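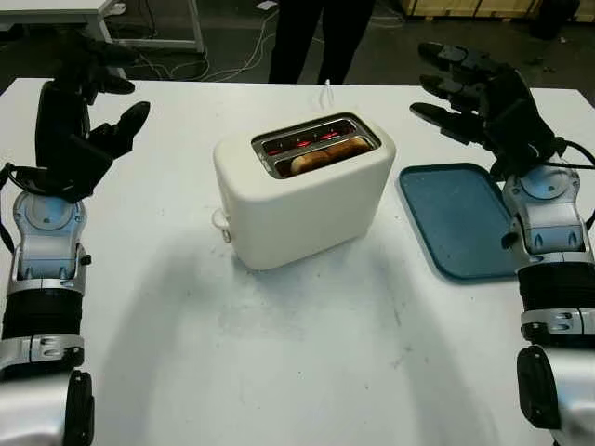 Two-arm station with multi-fingered hands, toaster task.

Test Engineer, Robotic Hand and Gripper Evaluation

Baumgart, Manipulation Test Group
Full time, on site. Posted Feb 13, 2023.

Baumgart tests end effectors for manufacturers and for integrators who need comparative data before they buy. The Manipulation Test Group runs the same household and light assembly tasks on different hands, arms and controllers and reports the results in a fixed format. We are hiring one test engineer to run the hand comparison program through its second phase.

The program

Phase one compared parallel-jaw grippers on single-arm tasks. Phase two compares multi-fingered hands on two-arm tasks, with the parallel-jaw results kept as a baseline. The task list has 29 entries. They include lowering a toaster lever, removing toast from the slots and placing it on a tray, unscrewing jar lids, folding cloth and inserting plugs. Each hand completes 200 scored trials per task under teleoperation before any trained policy is tested on it. Controllers under comparison are the Gaso position controller and the Stalura impedance controller.

Duties

Mount, align and calibrate hands on both arms, and record wrist offsets after each change.
Set up task objects to the placement drawings and restore them between trials.
Operate the station by teleoperation for scored trials, in blocks of no more than two hours.
Score trials from the head camera recording using the group's failure codes: missed contact, slip, excess force, collision, timeout, operator error.
Compare fingertip force logs against the external load cell and flag drift.
Maintain the wear record for fingertips, tendons and cables.
Write the comparison report for each hand. Reports are reviewed by a second engineer, who rescores a random sample of the trials.

Required

A degree in mechanical, electrical or mechatronics engineering, or four years of equivalent lab or field work.
Working knowledge of Python and ROS 2.
Experience with at least one six- or seven-axis arm, including tool center point calibration.
Ability to design a repeatable test and to state its uncertainty.
Clear written English. A large part of the job is reports.

Useful but not required

Camera-to-arm calibration with a moving head camera.
Tendon-driven hands, including retensioning.
Test work involving heated appliances. Training on the group's procedure for powered and heated objects is given in the first week, and it must be completed before running those tasks.

Conditions

The position is for two years, with a review in June. Hours are 40 per week. Teleoperation makes up nearly half of the working time in a normal week and requires standing. Shift work is not required. Travel is limited to acceptance tests at the Follulier site, usually two trips a year.

How to apply

Send a resume and one test report or lab write-up of your own, up to ten pages. Remove any client data first. A cover letter is optional and should be no longer than 500 words. Shortlisted applicants will be asked to spend half a day at the station, which includes a calibration exercise and a short block of scored trials. Prior skill with our teleoperation setup is not assessed.

Address applications to Leonie Ehlers, Manipulation Test Group, and quote reference 692 in the subject line. Applications are read in the order received until the position is filled.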